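Section 6. Running a Pick-and-Place Task with the Skasden Planner

This section covers the software setup for a two-arm cell running Skasden on a Brunum controller. It assumes that both arms have been homed and that the Laldale camera driver is already publishing. If either is missing, go back to Section 4.

6.1 Loading the cell model

1. Open a terminal on the controller and start the planner service.
2. Load the cell file. It must list both arms, the table plane and the container as separate collision bodies.
3. Set the container type to "open top". The planner then treats the four walls as obstacles and the inside as reachable space.
4. Measure the wall height and enter it in millimeters. The default is 50.
5. Set one arm as active and the other as held. The held arm keeps its last commanded pose and is added to the collision model.

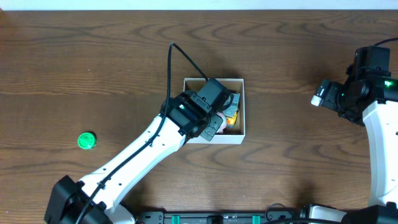

Can both arms be set to active inside the container at once? Only if the shared-zone lock is turned on, and even then the planner admits one arm at a time and queues the other.

CAUTION: Do not edit the cell file while the planner service is running. Changes to collision bodies are read at startup only, and the old geometry stays in force until restart.

6.2 Checking perception

1. Start the head camera view and wait for the exposure to settle.
2. Run the segmentation node. Each item in the container should get its own mask.
3. Look for merged masks. Soft items that overlap are the usual cause. Lower the merge threshold in small steps until they separate.
4. Confirm that the arm mask covers the full wrist and gripper. Motion blur at the wrist can leave holes in this mask - slow the arm to 40 percent speed and repeat the check.
5. Save the threshold values to the task profile.

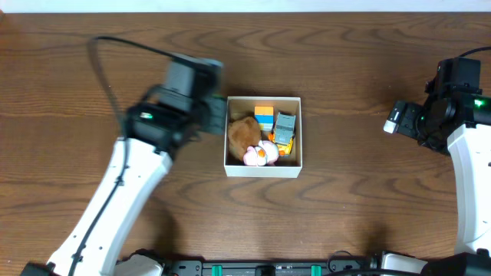 Figure 6-2. Head camera view, five toys in the open box.

Note: Masks are recomputed on every frame, but the item list is updated only when the arm mask is clear of the container. A short delay in the list is normal.

6.3 Grasp confirmation

The planner uses two signals to confirm a grasp: finger position from the gripper and the wrist camera view. Both must agree before the lift command is released.

1. Set the minimum finger opening for the item class. A value of zero disables the check and should be used only for testing.
2. Enable the wrist camera check.
3. Set the glare limit to 198. Pixels brighter than this are left out of the comparison.

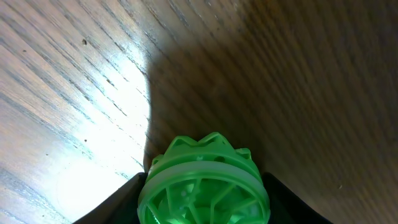
4. Set the number of matching frames needed for confirmation. The default is 14. Lower values shorten the cycle but raise the rate of false confirmations on hollow or see-through items.
5. Run a test grasp and read the result in the log. "CONF_BOTH" means both signals agreed. "CONF_POS" means finger position only, and the lift is withheld.

Note: Strong shadows on a grained surface can be picked up as edges. If the log shows repeated CONF_POS entries, turn on the shadow filter before changing the frame count.

6.4 Release and retreat

1. Choose the release mode. "Low" opens the fingers below the wall height; "High" opens them above it.
2. Set the retreat direction. Vertical is the safe choice near a wall. A lateral retreat can be used once the fingertips have cleared the rim.
3. Set the finger opening to use after retreat. A wide opening keeps both fingers at the sides of the wrist view, but each fingertip then needs its own clearance value.
4. Step through the motion in the Salminen viewer before enabling the motors.
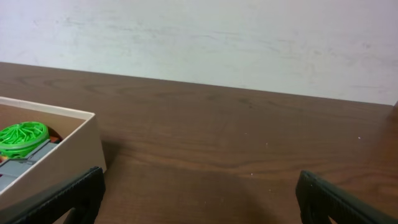 Figure 6-4. Wrist camera view, fingers open near the box.

CAUTION: The viewer shows planned motion only. It does not include cable slack. Check cable routing by eye at the full extent of the retreat.

5. Save the task profile and restart the planner service. The profile name appears in the status line when loading is complete.

Skasden Planner User Guide | Contact: Brunum support desk | © Brunum, all rights reserved | Back to top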